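Skurska杯半决赛结果作废，Brolside与Porkau将重赛

Skurska杯板球赛组织方宣布，去年11月在Pathirana球场进行的一场半决赛结果作废，Brolside与Porkau两队须择日重赛。申诉小组认定，当天因雨缩短比赛后公布的修正目标分有误，比正确数字少了一分，而Porkau恰好以公布的目标分获胜。

原定的决赛因此推迟。另一场半决赛的结果不受影响，胜出的球队已经接到通知，须等重赛结束才能知道对手。组织方说，重赛仍在Pathirana球场举行，双方从头打起，原比赛中的得分、出局和个人统计一概不带入。

裁定书昨天下午送到两家俱乐部，晚间在赛事网站上公布了摘要。摘要篇幅不长，主要讲三件事：目标分是怎样算错的，为什么错误足以影响胜负，以及为什么不采用补打一轮加赛的办法。关于记分人员的处理，摘要只写了一句，称属于工作失误，没有发现任何人有意改动数字，因此不作纪律处分。 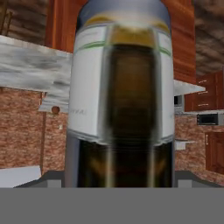

一分之差从何而来

那场半决赛按每队二十轮安排。Brolside先攻，打满了全部轮数。换局休息时下起阵雨，场地人员铺上防雨布，比赛耽搁了将近25分钟。两名场上裁判与比赛监督商量之后，决定把Porkau的进攻局缩短为17轮，并按赛事规程重新计算目标分。记分席给出的数字是91分，场内广播随即宣布，记分牌也照此更换。

问题出在Brolside的总分上。Brolside最后一轮中有一球，球碰到击球手的护腿后滚向边线，两名跑分球员完成了一次跑分。站在投球端的裁判做出了腿触球得分的手势，纸质记分簿记下了这一分，电子记分系统的操作员却没有看到手势，把这球记成了无得分。按照规程，每局结束后两份记录必须核对一致，才能用来计算下一局的目标分。当天因为下雨，记分席的设备要搬到室内，核对没有做完，修正目标分便直接用电子系统里的总分算了出来。

申诉小组用纸质记分簿上的总分重新计算，得出的目标分比广播公布的多一分，也就是92分。小组又调阅了场边录像，确认那一次跑分有效，裁判手势清楚，纸质记分簿没有错。两队对这一事实都没有提出异议。

换局期间的处理顺序也在听证时反复问到。按照书面流程，应当先由两名记分员在裁判面前对齐总分，签字，再由比赛监督把损失的时间和剩余轮数填入计算表，最后双方队长各领一份结果。当天队长们领到了结果，计算表也填写完整，唯独签字一栏是空的。比赛监督承认自己看到了空栏，以为可以在赛后补签，当时更关心的是趁雨停尽快恢复比赛，免得轮数再减。

最后一球

Porkau的追分局打得很紧。前半段他们在外野空当里跑得很积极，中段连丢几名击球手，节奏慢了下来。到第17轮最后一球之前，Porkau得到90分，按照记分牌上的目标，只要再得一分就能取胜。

那一球被推向中场外侧，离最近的防守球员还有一段距离。两名击球手跑完一次之后停了下来，替补席上的队友冲进场内，裁判移去横木，宣布比赛结束。当时球还没有传回三柱门。

如果目标分是92分，这一球之后比分就是打平，按规程应当立即进行加赛轮。Brolside在申诉书中要求的正是这一点：承认平局，另择日期单独补打加赛轮。俱乐部认为，二十轮和17轮的正常比赛已经打完，双方的投球和击球都是真实发生的，没有理由全部推翻。

Porkau的看法不同。俱乐部提出，击球手和对方防守球员都是按照记分牌上的数字作决定的，假如当时知道还差两分，那一球完全可以尝试跑第二次，甚至前面几球的打法也会不一样。在这种情况下把比分定为平局，等于只让一方承担记分席的错误。Porkau最初的主张是维持原判，理由是裁判宣布结果之后双方队长已经握手，比赛应视为终结。

申诉小组没有接受任何一方的方案。摘要写道，裁判宣布的目标分是球员在场上唯一能够依据的数字，这个数字错了，追分局就不是在正确条件下进行的；而追分局从第一球起就受到影响，无从截取其中一段保留下来。对于维持原判的主张，小组指出，赛事规程允许在记分出现事实错误时，于规定期限内更正结果，队长握手不构成放弃申诉。Brolside在赛后当晚就发出了书面通知，没有超过期限。

球员和球迷的反应

那场比赛的现场观众为1320人，是本届赛事除开幕战以外最多的一次。不少人在Porkau庆祝时已经离场，到第二天才从俱乐部的消息里知道结果有争议。组织方表示，持有原比赛门票或电子票根的观众可以免费入场观看重赛，不需要重新登记，入场时出示即可。票根遗失的，可以凭购票时使用的邮箱到球场售票窗口查询。

Brolside在公告中说，俱乐部尊重裁定，不再提出进一步要求，同时对Porkau的球员表示理解。公告提到，俱乐部从一开始就没有质疑对手在场上的表现，申诉针对的是计算过程。球队已经恢复室内训练，两名在半决赛之后回家休假的外援也会提前归队。 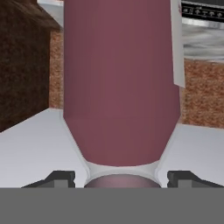 Porkau方面则说，更衣室里的失望不难想象，球员们以为自己已经进了决赛，有几个人连家属的行程都安排好了。不过俱乐部同样不打算继续上诉，理由是再拖下去，重赛就会与球员冬季在外地的合同冲突，到时候能上场的阵容只会更差。俱乐部希望组织方尽快定下日期，并且提前把当天的记分和核对流程书面发给双方。

Porkau还提出了费用问题。球队从驻地到Pathirana球场要坐大半天的车，需要提前一晚住下，原先的预算里没有这一笔。组织方答应承担两队重赛的交通和住宿，标准与半决赛相同；球员因请假造成的收入损失不在补偿之列。Brolside离球场近一些，当天可以往返，住宿一项由俱乐部自行选择是否使用。

冠名方Skurska发表了简短声明，称对赛事的支持不变，决赛推迟不影响原定的奖金安排，具体赛程由组织方决定。

阵容和规则上的安排

重赛的参赛名单是另一个容易引起争论的地方。裁定书规定，双方只能使用半决赛当天已经注册的球员，其后转入的一律不能出场。半决赛当天因伤缺席、但注册有效的球员可以出场。Brolside的一名快速投球手当时正在养腿伤，如果恢复顺利，重赛时有望进入大名单，这对Porkau算不上好消息。Porkau这边，一名主力击球手在半决赛后手指受伤，能否上场还要看复查结果。

抛硬币重新进行，原比赛中Brolside先攻的顺序不保留。原比赛中有一名Porkau球员因对裁判出局判定表示不满而受到口头警告，这一警告仍记入个人纪律档案，因为它针对的是球员行为，与比赛结果无关。至于个人统计，原半决赛的得分和出局数从本届赛事数据中删除。受影响最大的是Brolside的首位击球手，他在那场比赛中打出了自己本赛季的最高分，现在这项纪录不再计入赛事得分榜，不过俱乐部内部的年度评选照样承认。

天气仍是一个变数。组织方为重赛预留了一个备用日，如果当天连最低轮数都无法完成，就顺延到备用日重新开始。备用日也打不成的话，将按小组赛阶段的名次决定晋级，名次靠前的是Brolside。Porkau对这一条有保留意见，但规程在赛季开始前就已写明，两队都签过字，申诉小组认为不宜在赛季中途改动。

场地方面，Pathirana球场的中央球道在半决赛后已经休养，重赛将使用旁边的一条备用球道。场地人员说，备用球道的草略厚一些，上午开赛时球的侧向移动可能比较明显，下午会平缓下来。开赛时间与半决赛相同，没有照明条件下加时的打算。外野靠近看台的一侧排水一直不太好，上次铺防雨布时水就积在那里，这回会提前在那一段多备一块布。

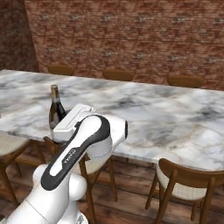 记分流程从重赛起作出调整。纸质和电子两份记录在每局结束后必须当面核对，两名记分员和一名裁判签字之前，不得公布目标分，场内广播也要等签字完成才能播报。下雨时记分席不再临时搬动，改为从一开始就设在室内，核对工作也在那里完成。赛前说明会将用同一处地方，房间是红砖墙、木地板，两队队长、领队和记分员到时候在那张大理石台面的长桌旁把流程过一遍，各自带走一份书面文件。比赛监督还要在说明会上演示一次修正目标分的计算，让双方知道每个数字从哪里取来。

组织方说，这套办法如果运作正常，下个赛季会写入规程正文，适用于所有阶段的比赛。几家没有参加半决赛的俱乐部已经来函询问，小组赛中因雨缩短的比赛是否也要复查。组织方的答复是，申诉期限已过，相关结果不再变动，但会对那几场的两份记录作内部核对，核对情况将告知当事俱乐部。

重赛日期最迟在下周内公布。决赛场地维持不变，门票暂停销售，已经售出的继续有效，不能到场的观众可以申请退款，退款按原支付方式返还。

读者评论

外野第三人：那天我就坐在记分牌下面，最后一球跑完一次以后，第二次肯定来得及。防守的人都没去追球。所以我支持重赛，单打一轮加赛对Porkau不公平。

雨布又来了：问题是Brolside的首位击球手白打了一场好球。规则归规则，换我是他会难受很久。

匿名读者：请问电子票截图可以吗？手机换了，原来的应用登不上去。

慢球爱好者：回楼上，文中说可以凭邮箱查，我上次丢票就是在窗口查到的，要带证件，排队时间比较长，早点去。

porkau_老球迷：备用日打不成就按小组赛名次，等于下雨就送Brolside进决赛。签过字也不代表合理，明年应该改。

三柱门后面：业余联赛我记过很多年分，两份记录对不上是常有的事，一般就差在腿触球和暴投上。局间十分钟足够对完，关键是裁判要肯等。

相关报道

Brolside快速投球手恢复有球训练
Pathirana球场外野排水工程推迟到赛季结束后
Skurska杯另一场半决赛综述：后段投球决定胜负
Porkau青年队公布冬训名单
降雨缩短比赛时目标分如何计算

最后更新：2024年1月7日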